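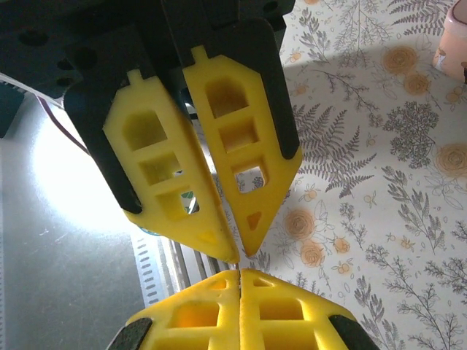
Gray metallic surface, white ribbed panel and part of a patterned tablecloth.

Puria Tablecloths and Work Surfaces - FAQ

Which size do I order?
Measure the tabletop and add the overhang on both sides. Puria cloth is cut to order up to 270 cm long.

Can a cloth be used next to bare metal?
Yes. Wipe the metal with a damp cloth and dry it before laying the fabric. Polishing compound stains cotton and does not wash out.

How do I reduce glare from a metallic surface?
Move the lamp to the side or fit a diffuser. Matte sprays are not recommended on surfaces that touch fabric.

How are ribbed or slotted panels cleaned?
Use a dry soft brush along the ribs, then a vacuum on low. Do not spray liquid into slots.

Can cables run across the cloth?
They can - keep them flat and clear of the overhang.

What weight is the fabric?
200 g per square meter. Samples are free.

How long do I have to return an uncut cloth?
54 days from delivery. Cut lengths are returnable only if faulty. Write to Tamsin Doucet at the Drerken returns desk; replies go out within seven days.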